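報道関係各位

Sovach、かご単位で部屋を片づける訪問サービス「Clisorach」の受付を8月に開始　ものが多いままの一室から、引っ越しなしで

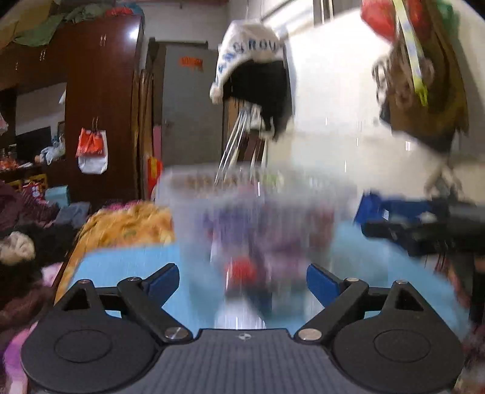 Sovach(ソヴァッハ)は、住みながら一室ずつ片づける訪問サービス「Clisorach(クリソラッハ)」の申し込み受付を8月に始めます。対象は個人のお宅。単位は「かご」。棚ひと竿でも部屋まるごとでもなく、かごひとつ分ずつ、机の上に上げて、見て、決めて、戻す。それだけのサービスです。使うのは中身がうっすら見えるかごで、水色の天板にのせた半透明のかごなら、中をのぞく前から紫がかった青の束、藤色やピンクっぽいもの、下のほうの赤い丸い部分くらいまでは見分けがつきます。細かいところまでは見えません。見えなくて結構、色で思い出せれば作業は進みます。背の高い赤茶色の洋服だんすがあって、その前にも袋が下がっている。そういう部屋を、そのまま受けます。事前の掃除は不要です。

取り急ぎ、概要と背景、料金、お申し込みの流れを以下にまとめました。掲載用の短い紹介文は末尾にあります。

■ サービスの概要

名称　Clisorach(クリソラッハ)
運営　Sovach
開始　8月(受付開始と同時に訪問予約も可)
対象　個人宅の居室、台所、玄関、納戸。屋外の物置は対象外
料金　かごひとつにつき2,556円(税込)
最少　3かごから
訪問　作業員が1回の訪問で扱うのは5かごまで

かごの大きさはひとつに決めています。ふちが広く、下にいくほど少しすぼまる形。両手で持って、廊下を通れて、食卓に置いて椅子に座った人が中をのぞける高さ。大きいかごは試作の段階でやめました。重い。持ち上げたくなくなる。床に置いたままになる。

色つきのかごも検討しましたが見送り。中身の色が分からなくなるため、半透明に統一しました。

■ 背景　「全部出す」が続かない

片づけの本を開くと、最初に全部出しましょうとあります。正しいと思います。ただ、出したものを夕方までに戻せる人がどれだけいるか。

Sovachはもともと引っ越し前後の荷ほどきを手伝う仕事をしてきました。段ボールが相手の仕事です。そこでたびたび受けた相談が、引っ越しはしないけれど、この部屋だけなんとかしたい、というもの。家具は動かせない。たんすは天井近くまであって、上の段の扉はもう何年も開けていない。扉の脇には板が立てかけてある。何の板だったかは家族に聞かないと分からない。

こうした部屋では「全部出す」ための場所がまずありません。床がない。寝る場所もその部屋だったりする。全部出したら今夜の布団が敷けない。

それで、机をひとつ分だけ空けてもらうことにしました。かごが置ける面積。そこだけ空いていれば始められます。

■ モニター訪問で分かったこと

受付開始に先立ち、Bermúdez地区の53世帯にご協力いただき、試験的な訪問を重ねました。間取りも家族構成もばらばらです。一人暮らしのワンルームから、三世代で暮らす二階家まで。

以下、現場の記録から抜き書き。順不同です。

・かけてあるものは後回しになる
床と机の上はみなさん気にされます。ところが、たんすの取っ手や扉、壁のフックにかけたものは「片づいている」ことになっている。袋の上に袋。帽子の下に何か。下がっているものは景色になってしまい、目に入らなくなるようです。Clisorachでは、かけてあるものも一度かごに入れて数えます。入れると、意外にかさがあります。

・冬のものが夏に出ている
耳当てのついた帽子、ひざ掛け、湯たんぽのカバー。しまう場所は決まっているのに、そこが先に別のもので埋まっている。季節のものを動かすには、行き先の箱を先に空ける必要があります。順番の問題なので、作業員が順番を組みます。

・立てかけた板
棚板、すのこ、額の裏板、組み立て家具の余り。家具と扉のすき間にまとめて立ててあるお宅が本当に多い。厚みがないので邪魔に感じにくく、いつまでもそこにいます。かごに入らない長物なので、当初は対象外でした。要望が多く、現在は一束までをかごひとつ分として扱います。

・扉に貼った紙
書いた人は覚えていて、ほかの家族は読んでいない。あるいはその逆。剥がすかどうかは当日お聞きします。勝手には剥がしません。

・袋の中の袋
説明不要かと思います。

・薬と書類は別
見つけたら必ず手を止めて、お客様に直接お渡しします。かごには入れません。期限が切れているように見えても同様です。

モニター訪問のあと、いちばん多かった感想は「思っていたより地味」でした。はい、地味です。一回で部屋が見違えるようなことは起きません。机の上のかごが、ひとつ終わって次のひとつに替わる。その繰り返しです。

■ 作業の進め方

当日の流れは次のとおり。

到着後、まず机かテーブルをひとつお借りします。上にものがある場合は、それが最初のかごになります。天板の色や材質は問いません。傷が心配な方には薄手のマットを敷きます。ちゃぶ台でも、勉強机でも、アイロン台でもやったことがあります。アイロン台はおすすめしません。揺れます。

次に、部屋のどこから始めるかを決めます。入口に近いほうから、が基本。扉がきちんと開くようになるだけで、あとの作業がずいぶん楽になります。扉の近くにたんすがあり、その間に何か立ててあるようなお部屋では、先にそこを見ます。

場所が決まったら、その範囲のものをかごに入れます。この時点では分けません。分けながら入れると手が止まるため、色も大きさもまぜこぜで入れてください。布も、毛糸玉も、使いかけのひもも一緒。かごがふちまで来たら終わり。山盛りにはしません。

かごを机に上げます。座ります。ここで一度、お茶を飲んでいただいて構いません。むしろ飲んでください。

上から順に取り出して、「ここに戻す」「別の部屋へ」「手放す」「決められない」を声に出して言っていただきます。作業員は言われたとおりに置きます。意見は言いません。聞かれたら言います。

「決められない」ものは、かごに残します。残ったまま次の訪問まで置いておいて大丈夫です。中が透けて見えるかごなので、見ているうちに決まる方もいます。決まらない方もいます。

最後に、戻す場所を小さな札に書いて、かごの持ち手ではなく戻す先のほうに付けます。たんすの扉の内側、棚の端、引き出しの奥など。外から見えない場所を選びます。

以上で一巡。所要時間はかごの中身しだいで、文具が詰まったかごは長く、タオルのかごは早いです。

■ 家具は動かしません

お問い合わせが多いので先に書いておきます。Clisorachでは大型家具の移動を行いません。天井近くまである洋服だんすを傾けたり引きずったりするのは危険で、床も傷みます。たんすの裏に何か落ちていることは承知のうえで、手が届く範囲までの作業とさせていただきます。

上段の扉の中は、踏み台で安全に届く場合のみ対応します。重いものが上に入っているときは、作業員二名でうかがうことがあります。追加料金はかかりません。

たんすを処分したい、というご相談には、自治体の窓口や運搬業者の探し方をご案内するところまで。

■ かごの中身の扱い方　家庭でもできる範囲で

サービスを使わない方にも試していただけるよう、社内の手引きから一部を公開します。全文はご希望の方にお送りしています。

ぼうし　つばのあるものは重ねず、かごのいちばん上。耳当ては折り込まずに広げておく。つばに文字や飾りの入ったものは、文字を外側に向けておくと、あとで探すときに早い。

ひも、房、細い糸のついたもの　ほかのものに絡みます。先にゆるくまとめてから入れる。ゴムで強くしばると跡が残るので、布の切れはしで結ぶ程度に。

丸めた布　ほどいてから見る。束のままだと、中に靴下が一足入っていたりします。片方だけのことも多いです。

小さい丸いもの　ふた、玉、コースター、磁石。底に落ちます。底に落ちたまま見つからないのがいちばん困るので、かごの外から見て赤や黄色など目立つものがあれば、先にそれを拾う。

くしゃくしゃの袋　一度伸ばす。中を見る。空なら畳む。何か入っていたら、その袋のことはいったん忘れて中身を先に。

濡れているもの　入れない。半透明のかごは内側が曇ります。

割れもの　かごの対象外です。台所の食器は別の浅い容器を使います。

■ 保管用の台「Zernirano」を同時に案内

かごを使い終わったあと、どこに置くか。モニターの方から繰り返し聞かれた点です。床に置くとまたものが載ります。

そこで、かご専用の置き台「Zernirano(ゼルニラノ)」を用意しました。細い脚に浅い受け枠がついただけの簡単な台で、かごを少し前に傾けて置けます。立ったまま中がのぞけて、上に別のものを積みにくい。積めなくはないです。積まないでください。

Clisorachをご利用の方に貸し出します。貸し出し期間中の料金はいただきません。単体での販売は今のところ予定なし。組み立てに工具は使わず、受け枠を脚に差し込むだけ。差し込みが固い場合はは、枠の向きが逆になっていることが多いのでご確認ください。

色は灰色のみ。木目調の試作もありましたが、部屋に木の板がすでにある場合に見失うという声があり、やめました。

■ 代表コメント

Sovach代表　ルティリオ・チャベス(Rutilio Chávez)

「自分の部屋がひどかったんです。扉を開けるのに体を横にしていました。たんすの前に袋を下げて、その上からまた袋を下げて、取っ手が見えなくなって、それで中のものを出すのがおっくうになる。出さないから着るものがなくて、また買う。

荷ほどきの仕事をしているのに、自分の家では一箱も開けられない。ある晩、洗ったものを運ぶかごに手当たりしだい入れて、食卓にどんと置いてみました。そうしたら中身が透けて見えて、ああ、これはあれだ、と分かるんですね。赤いのが見えたら、あの赤いやつだと。床にあるうちは分からなかったのに。目の高さのせいだと思います。

その日はかごひとつで終わりにしました。翌日もひとつ。週末に頑張るのをやめたら続きました。お客様にも頑張らないでくださいと言っています。会社としてはもう少し頑張ってもらったほうが売上になるんですが、まあ、それはいいです。

部屋がきれいな方には必要のないサービスです。片づけが好きな方にも。嫌いで、苦手で、でも扉くらいは普通に開けたい、という方に来ていただければ」

■ モニター参加者の声

掲載の許可をいただいたものから。お名前は控えます。

「途中でやめてもいいと言われたのがよかった。途中でやめた。残りは次の回にやった」(一人暮らし)

「子どもが手伝った。かごから出すところだけ。戻すところは手伝わない」(四人家族)

「壁にかけっぱなしの帽子を入れるように言われて、いやだと思ったけれど入れた。同じところにまたかけた。でも隣にあったバッグはしまえたのでよしとする」(夫婦二人)

「母の部屋なので、母がいいと言うまで何も動かなかった。作業の方がずっと待っていてくれた。母は三つ目のかごから急に早くなった」(親の部屋を依頼)

「もっと捨てさせられるかと思った。ほとんど捨てていない。場所は空いた。不思議」(二人暮らし)

「文具のかごで夕方になった。ペンの試し書きを全部やったから。次はやらない」(一人暮らし)

■ お受けできないもの、できないこと

・生きもの、食品、火気
・現金、通帳、印鑑(見つけた時点でお客様にお渡しします)
・家具の解体、壁や扉の補修
・お客様が不在での作業
・ご本人の同意がない、ご家族の部屋の作業

最後の項目は特にご理解ください。片づけたい方と、その部屋の方が別の場合、部屋の方のご同意を当日もう一度うかがいます。その場でやっぱりいやだとなれば帰ります。その際のキャンセル料は不要です。

写真や動画での記録は、ご希望がある場合に限ります。室内の様子を当社の宣伝に使うことについては、訪問後にあらためて書面でおたずねし、お返事がなければ使いません。

■ 料金の補足

かごひとつ2,556円には、作業、かごの使用、札、薄手マットの貸し出しを含みます。出張費は訪問地域内なら無料。地域外は個別にお見積もり。

「決められない」で残ったかごを次回に見直す場合、同じかごについて二度目の料金はかかりません。中身を足した場合は新しいかごとして扱います。足したかどうかは自己申告で結構です。

手放すものの引き取りは行っていません。袋に入れて玄関まで運ぶところまでが作業です。収集日に出すのはお客様にお願いします。このあたり、よく行き違いになるので、申し込み画面でも太字にする予定。

お支払いは作業後。振込または当日のカード払い。

■ お申し込みの流れ

電話または申し込みフォームから、お部屋の種類と、机がひとつ使えるかどうかをお知らせください。部屋の広さは測らなくて構いません。たんすや扉の位置が分かる簡単な絵があると助かりますが、なくても受け付けます。

折り返し、訪問日の候補をご連絡します。朝は9時から、最終の開始は午後3時。夕方以降は今のところ受けていません。暗くなるとかごの中の色が見分けにくくなるためで、照明の明るいお部屋なら相談に応じます。

前日に確認の電話を一本入れます。ここで慌てて片づける方がいらっしゃるのですが、そのままにしておいてください。前日に押し込まれたものを当日探すのに、かえって時間がかかります。

当日は動きやすい服装で。エプロンは持参します。お茶はどうぞお気づかいなく、と書きたいところですが、お客様ご自身の分はご用意いただいたほうがいいです。のどが渇きます。

■ 取材について

作業の見学取材を受け付けています。モニター参加者のうち、室内の撮影にご協力いただけるお宅をご紹介できる場合があります。人数は記者の方と撮影の方の二名まででお願いします。部屋が狭いです。

代表への取材も可。日程は早めにご相談ください。8月前半は訪問の研修と重なるため、お返事が遅れるかもしれません。かごとZerniranoの実物は、Bermúdezの事務所でごらんいただけます。貸し出し用の素材については下記窓口まで。

■ 今後の予定

訪問地域の拡大は、受付開始後の予約状況を見て決めます。法人向けのお問い合わせもいただいていますが、まずは個人宅で。事務所の机は引き出しの中まで書類なので、いまの手順だとほぼ全部「お渡しするもの」になってしまい、かごが空のまま終わります。手順を作りなおしてからになります。

季節の入れ替えに合わせた案内も準備中。冬物を夏のうちに見直すための手引きは、受付開始と同時に公開でき見込みです。

■ 掲載用短文(そのままお使いいただけます)

Sovachは、かごひとつ単位で部屋を片づける訪問サービス「Clisorach」の受付を8月に開始する。中身の透けて見えるかごにものを集め、机の上で行き先を決めていく方法で、料金はかごひとつ2,556円(税込)、3かごから。事前の掃除や家具の移動は不要。かご用の置き台「Zernirano」も利用者に無料で貸し出す。

■ お問い合わせ先

Sovach　Clisorach受付準備室
受付時間　午前9時から午後5時
Bermúdez事務所1階。呼び鈴が鳴らないことがあるので、その場合は扉をノックしてください。

記載の内容は発表時点のものです。料金と訪問地域は変更する場合があります。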